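Gripper lets go of thin cloth halfway through a fold, what should I check?
Asked by Leonilde Barreto

I look after a small folding cell, one arm with a two-finger gripper on a white table, clothes come out of a basket. Since June it drops thin stuff mid-fold. Thick towels are fine! Closing force is at 236 in the Plakby settings page, never touched it. Pads or software?

2 answers

Edivaldo Andrade
Pads, I'd bet on it! I love this job because it takes ten minutes and the cell feels new again. Power down, pull the pads, wash them with dish soap, let them dry fully. If the surface is shiny after that, replace both together. Then rerun the finger zero, or the force number means nothing.

When it's back up, put a soft item with a seam on the table and watch the wrist view while it pinches. I like pink or orange clothes for this, they show up so well against the black finger. 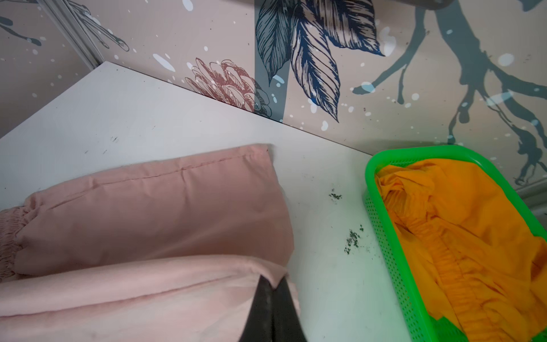 Wipe the table too
Dark crumbs on the white top like the ones between the cloth and the green basket end up on the pads sooner or later. I wipe down every 8 baskets and my last pair of pads went 441 cycles before they needed washing. Such a nice surprise!

Peixoto
had same thing, was the Drikamex cable loose at the wrist. push it in till it clicks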